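Kestside utiliza cookies para recordar tus preferencias y saber qué páginas se leen más. Aceptar | Configurar

¿Por qué se secan los calcetines?

Texto de Oskari Lindqvist
Compartido 404 veces · 6 comentarios

Cuando yo era niño, en Riihimäki, mi abuela colgaba la ropa en el patio también en marzo, con nieve en el suelo. Los pantalones se ponían duros como una tabla. Yo los golpeaba con los nudillos y hacían «toc, toc». Pero después de unos días estaban casi secos, y yo no entendía nada. ¿Adónde se iba el agua, si hacía tanto frío?

Hoy vamos a contestar esta pregunta. Vamos a hablar del agua y del aire, y también de un objeto pequeño que tiene mucho trabajo en todas las casas: la pinza.

El agua que se va sin que la veamos

El agua está hecha de partes muy pequeñas que se llaman moléculas. Son tan pequeñas que no las puedes ver con una lupa, ni con el microscopio de la escuela. En un calcetín mojado hay una cantidad enorme de ellas, metidas entre los hilos, y se mueven todo el tiempo. Algunas se mueven despacio y otras muy rápido.

Las más rápidas que están cerca de la superficie pueden saltar al aire. Entonces ya no son agua líquida, son vapor de agua. El vapor de agua es un gas y no tiene color, por eso no lo vemos salir. Este cambio se llama evaporación. Para que un calcetín se seque no hace falta que el agua hierva – el agua se evapora también a la temperatura de tu habitación.

¿Y la ropa helada de mi abuela? El hielo también puede pasar directamente al aire, sin convertirse antes en agua líquida. Se llama sublimación. Es una palabra larga para una cosa lenta, y por eso los pantalones necesitaban días. 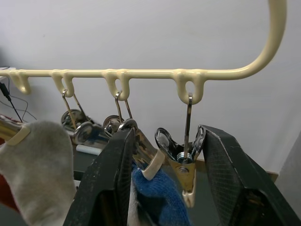 El aire tiene que ayudar también. Imagina un autobús. Si está vacío, suben muchas personas en poco tiempo. Si está lleno, casi nadie puede subir. Con el aire pasa algo parecido: cuando ya tiene mucho vapor de agua decimos que es húmedo, y entonces la ropa tarda más. El viento se lleva el aire húmedo que está junto a la tela y trae otro aire más seco, como un autobús nuevo que llega a la parada. Por esta razón la ropa se seca antes en un día de viento que en un día tranquilo de la misma temperatura.

Dentro de casa no hay viento, pero puedes abrir una ventana un rato. En el baño, después de la ducha, el aire está muy lleno. Es un mal lugar para los calcetines.

Tiene importancia también cómo ponemos la ropa. Un calcetín hecho una bola tiene mucha tela escondida en el centro, y allí el aire casi no entra. El mismo calcetín estirado enseña al aire toda su tela. Los científicos dicen que tiene más superficie expuesta. Mi madre lo decía de otra manera: «Oskari, los calcetines no son patatas».

Un colgador para cosas pequeñas

Una camisa tiene hombros y puede ir en una percha normal. Un calcetín no tiene hombros. Si lo dejas encima de una percha, se cae al suelo, y si lo pones sobre el radiador, se cae detrás (en mi casa viven allí tres, creo). Para calcetines, guantes y pañuelos hay colgadores con muchas pinzas. Arriba tienen un gancho, en el medio una barra, y de la barra cuelgan las pinzas una al lado de otra.
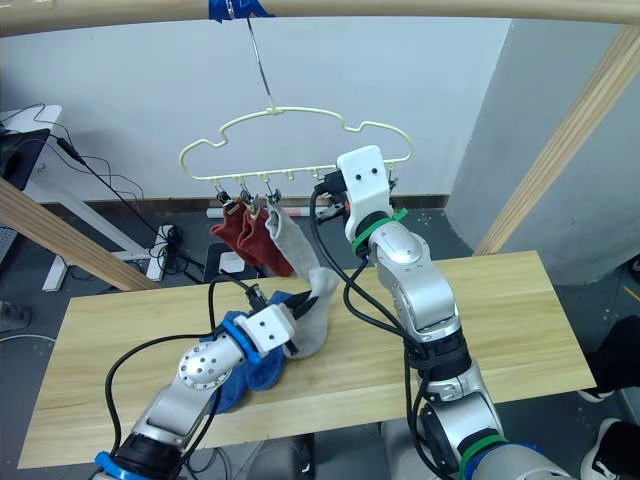
Colgar bien los calcetines es también una forma de ordenarlos. Si los dos hermanos de un par cuelgan juntos, después no hay que buscarlos por toda la casa. Con los colores es muy fácil: mira los dos calcetines de color rojo oscuro, que son vecinos en un extremo del colgador. El gris está a su lado, y más a la derecha hay pinzas libres para otros. Cuando la ropa está seca, quitas primero un par, lo doblas, y después quitas el siguiente. Si falta uno, lo notas enseguida y puedes ir a mirar dentro de la lavadora. A veces se queda pegado arriba, en el tambor, donde no miramos.

El colgador tiene que estar en equilibrio, igual que un balancín del parque. Cuando dos niños que pesan igual se sientan a la misma distancia del centro, el balancín queda horizontal. Si uno se baja, el otro va al suelo. Si pones toda la ropa mojada en un solo lado, ese lado baja y el otro sube. Puedes arreglarlo de dos maneras. La primera es poner algo que pese lo mismo en el otro lado. La segunda es poner las cosas pesadas cerca del centro, y los pañuelos y otras cosas ligeras en los extremos.

La pinza es una palanca

Ahora coge una pinza de la ropa y mírala despacio. Las dos partes donde aprietas con los dedos se llaman brazos. Las partes que muerden la tela se llaman mordazas, o simplemente boca. Entre los brazos y la boca hay un punto donde todo gira, y muchas pinzas tienen allí un muelle, que es un alambre enrollado.

El muelle quiere estar siempre en su posición, y por eso la boca está cerrada cuando tú no haces nada. Cuando aprietas los brazos, el muelle se tuerce y la boca se abre. Cuando sueltas, el muelle vuelve a su sitio y la boca se cierra. La fuerza que sujeta tu calcetín toda la noche es la del muelle. Tú ya puedes ir a dormir.

Cada lado de la pinza es una palanca. Una palanca es una pieza rígida que gira alrededor de un punto fijo. Hay muchas en tu casa: las tijeras, por ejemplo, tienen dos. Prueba esto: aprieta la pinza por el final de los brazos, lo más lejos posible del muelle. Después aprieta muy cerca del muelle. ¿Qué ha sido más difícil? Lejos del punto de giro necesitas menos fuerza, aunque tus dedos tienen que moverse un poco más.

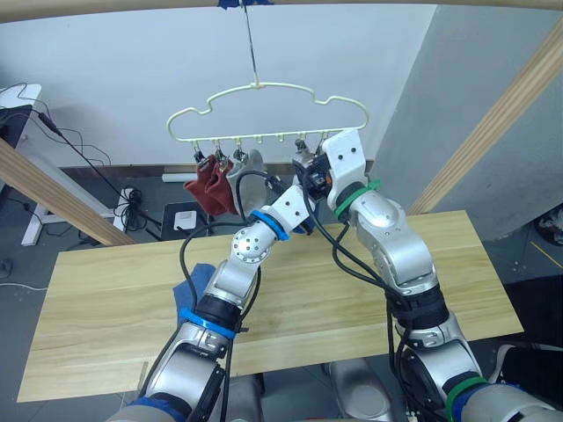

Queda una fuerza más, y es el rozamiento. Frota las manos una contra otra y lo sentirás. Si ahora las frotas con jabón, resbalan, y hay menos rozamiento. Entre una pinza de metal muy lisa y una tela fina hay poco, y la tela puede escaparse. La goma tiene más rozamiento con la tela, y además es blanda y deja menos marca en la lana. Algunas pinzas llevan por eso una punta de goma o de plástico sobre el metal.

Los calcetines gruesos, de punto, tienen bucles de hilo, y entre los bucles hay pequeños huecos. En los huecos cabe aire, que nos guarda el calor de los pies en el invierno. Pero cuando lavamos el calcetín, en los mismos huecos cabe agua. Un calcetín gordo suele tardar más en secarse que uno fino. Es mejor darle un sitio donde tenga espacio por los dos lados.
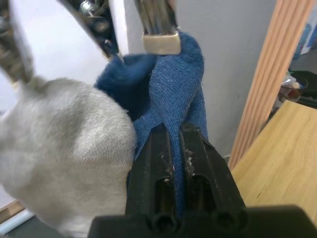

Un calcetín azul de punto, sujeto por una pinza de metal. A su lado, otro de color gris claro.

Un experimento para tu cocina

Necesitas una balanza de cocina, una toalla pequeña y un cuaderno. Pide permiso para usar la balanza.

Primero pesa la toalla seca. La mía pesaba 282 gramos. Luego mójala en el lavabo, escúrrela bien con las manos y pésala otra vez. La mía pesaba entonces 420 gramos. Ahora haz una resta:

420 − 282 = 138

En mi toalla había 138 gramos de agua, y yo pensaba que la había escurrido muy fuerte. Cuelga la tuya y pésala cada hora. Escribe todos los números en una columna, con la hora al lado. Al final el número casi no cambia, y entonces la toalla está seca.

Otro día puedes repetirlo con la misma toalla doblada en cuatro, empezando con la misma cantidad de agua y en la misma habitación. ¿Tarda igual? Cambia solamente una cosa cada vez. Si el primer día cuelgas la toalla estirada al sol y el segundo día doblada en el baño, no puedes saber si la culpa fue de doblarla o del baño.

Palabras de esta página

Evaporación: el paso del agua líquida a vapor, también sin hervir.
Sublimación: el paso del hielo a vapor sin ser antes líquido.
Muelle: pieza que cambia de forma cuando la empujas y después vuelve.
Palanca: pieza rígida que gira alrededor de un punto.
Rozamiento: fuerza que frena dos cosas que se tocan y quieren resbalar.

¿Te gusta esta página? Recibe una nueva cada mes en tu correo. Pide a un adulto que escriba su dirección aquí. Suscribirse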